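Trekalano

The trekalano is a long-necked plucked lute with four strings, built mainly in the Zositz valley. It is tuned in two pairs a fifth apart and played with a horn pick. The neck carries 13 tied frets, and the body is carved from a single block of walnut.

Construction

Older instruments have a skin head; most made since the workshop of Dinesh Tomar opened in Daten use a thin spruce top. The top lowers the volume slightly but holds its tuning better in damp weather. Tomar's shop has completed some 300 instruments, each with a bone nut and a floating bridge.

Repertoire

The Thakur manuscript, the main written source, contains 32 dance tunes and a few song accompaniments. Many are still played at the February gathering in Zositz.

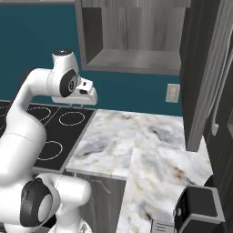 Finishes on the trekalano are traditionally plain oil, without stain. Painted bodies appeared later and remain a minority taste — the usual shade is a blue-green like that of the wall behind the black cooktop, with the neck left bare. Players in Daten generally prefer the oiled form.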